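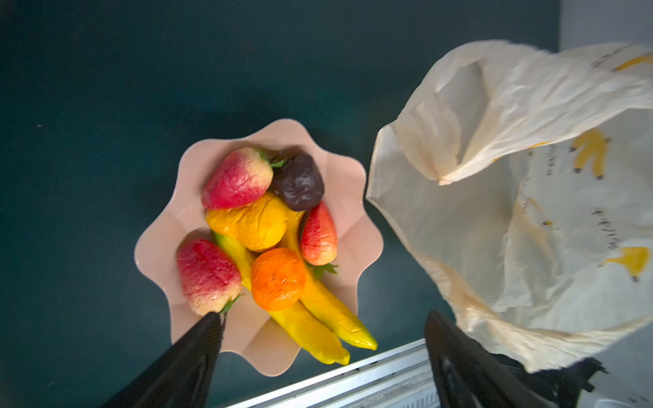 Pink scalloped bowl with artificial strawberries, a lemon and a plum-like fruit

Kvam Scalloped Fruit Bowl

Small-batch tableware from Fotitdale
Color: Pale Pink
In stock, ships in two working days

Hi, I'm Rania Ait Ali, and I run this little shop from the back half of an old feed store in Fotitdale. I only sell things I'd put on my own table, and the Kvam bowl has been on mine every day since I got my first box of them. It was the very first item I listed here and it's still the one I reorder the most!

I should tell you right away that it's plastic. I know some of you come to me for stoneware (and I love stoneware, go look at the Letard plates), but I have two kids and a tile floor and I got tired of sweeping up pieces. The Kvam has been knocked off my counter more times than I can remember and the petals still look fine to me. It's light, so if you like a bowl with some heft to it you probably won't love this one.

What I use it for

Mostly fruit. Lemons and plums look great in it, and because the rim goes in and out like a flower you don't have to arrange anything, you just tip the bag in. I've also used mine for dinner rolls, clothespins, hair ties, a whole lot of Halloween candy, and once as a very silly hat at a birthday party. In December I fill it with clementines and walnuts and put it by the front door so people can grab one on the way out.

A few customers buy them for play kitchens and classroom pretend stores, with the fake fruit that comes in nets. A preschool teacher wrote to me that she has 11 of them stacked on one shelf and they come apart without a fight. Mine sometimes stick a little if I stack them wet, so dry them first.

The stand and the other pieces

The Purkix stand is sold separately. It's a low ring that lifts the bowl a couple of inches, and I think it makes the whole thing look more dressed up for company. You don't need it for everyday use. If you already own the older Purkix with the four feet, the Kvam sits on that too, but it wobbles if you load one side - put the heavy fruit in the middle.

The Letard side plates are a different maker, but the pink is close enough that I set them together all the time. They're not an exact match. The plates lean a bit more toward peach, and you'll notice it in daylight if you're the kind of person who notices that.

Cleaning

Top rack of the dishwasher, or warm soapy water in the sink. I wash mine by hand, just out of habit. Crumbs can hide in the dips between the petals, and an old soft toothbrush gets them out in a few seconds. Please don't put it in the microwave or the oven. Tomato sauce and turmeric will stain it. I left curry in one overnight and that bowl now lives in the garage holding screws.

Baking soda paste helps with tea marks. Skip the scrubby side of the sponge, it takes the shine off.

About the color

I get asked a lot if it's more of a bubblegum pink. It isn't, it's pale, like the inside of a shell. On a dark table it really pops, and on a white counter it looks softer and almost cream in the evening. If you're trying to match it to a kitchen, send me a note and I'll mail you a color chip. The chips are free, and I usually get them out the next morning.

I ordered 1,000 bowls in this run and I'm down to the last 103. The maker says the next run will be the same pink, but they said that last time too and it came out slightly warmer, so if you want a set that matches, get them all in one order.

Shipping and returns

Each bowl goes out wrapped in paper inside a plain cardboard box. Orders in before noon go on the afternoon truck if I'm at the shop. You have a month to send it back if you don't like it, and I don't need a long explanation, just put your order slip in the box. If it shows up cracked, email me a picture and I'll send another one. Keep the cracked one for the garden - they make decent saucers under a pot.

Gift wrap is available at checkout. It's brown paper and a cotton ribbon, and I'll write the card for you if you tell me what to say (my handwriting is okay, not fancy).

You may also like

Purkix Low Stand
Letard Side Plate, Pink
Kvam Scalloped Snack Bowl, Small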